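Chapter 4
Showing, by Hand and at a Distance

Mayuree Noiphan and Driss Hajji

Ask anyone who sells robot arms how you teach one a new job and you will hear the word "show." You show it the job, and it learns. This chapter is about how much is hidden in that word.

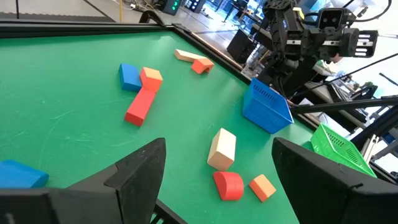
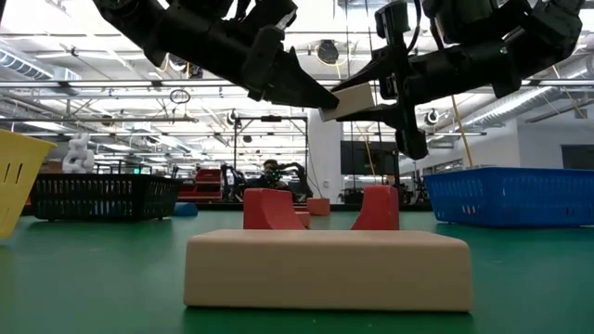 Blocks and baskets on a green tabletop, with black grippers at work.

Reading time: 30 minutes, plus 70 for the exercises

Sorting toy blocks is the kind of task that makes people outside the field shrug. A four-year-old does it while talking about something else. It is also a task on which a great many claims about learning from demonstration have been built, and we would like you to read the rest of this chapter with that in mind. If the claim is that a robot has learned to tidy up, ask what it was shown, by whom, and how often the person doing the showing had to start over.

There are two common ways to give a demonstration. In the first, called kinesthetic teaching, you take hold of the arm and push it through the motion while it records its own joint angles. In the second, teleoperation, you stay off the arm and drive it with something else: a joystick, a headset, or a smaller copy of the arm that the big one follows. Each has its believers. Each also puts something between the person's skill and the recording, and the sales brochures are quiet on that point.

Take the first method. An arm that is easy to push when it hangs low can be stubborn when it is stretched out, so people push it along the paths that feel light. The recording then contains their tired shoulders as well as their intentions. Your own hands also get in the way of any camera watching the table, and the finished policy will have to work without them there.

Teleoperation clears the hands out of the picture and brings its own trouble. Most rigs send back little or no sense of touch. An operator closing two fingers on a block learns that the grip is good by looking, which is slow, or by squeezing harder than needed, which is fast. With two arms it gets worse. When a block is held between two grippers, a small error in one arm becomes a force on the other, and an operator who can't feel that force will not correct it.

When Rukhsana Hayat and Yuk-lan Ko trained new operators on the Jetard system, they logged over 900 demonstrations and then went back to see which ones they would keep. We return to their notes in Section 4.3. For now, one remark from Hayat is enough: "The clean ones were mostly boring, and the boring ones all started from the same place."

That ought to bother you. A policy trained on tidy starts has seen very little of what a messy table can do - blocks touching, a block half behind another, a basket nudged out of position. More data may help. More of the same data probably won't, and we have yet to see a convincing rule for telling the two apart in advance.

Before you go on to Section 4.1, write down how you would pick up a block that is touching two others. Keep the paper. You will need it for Exercise 2, where you do the same thing through a joystick.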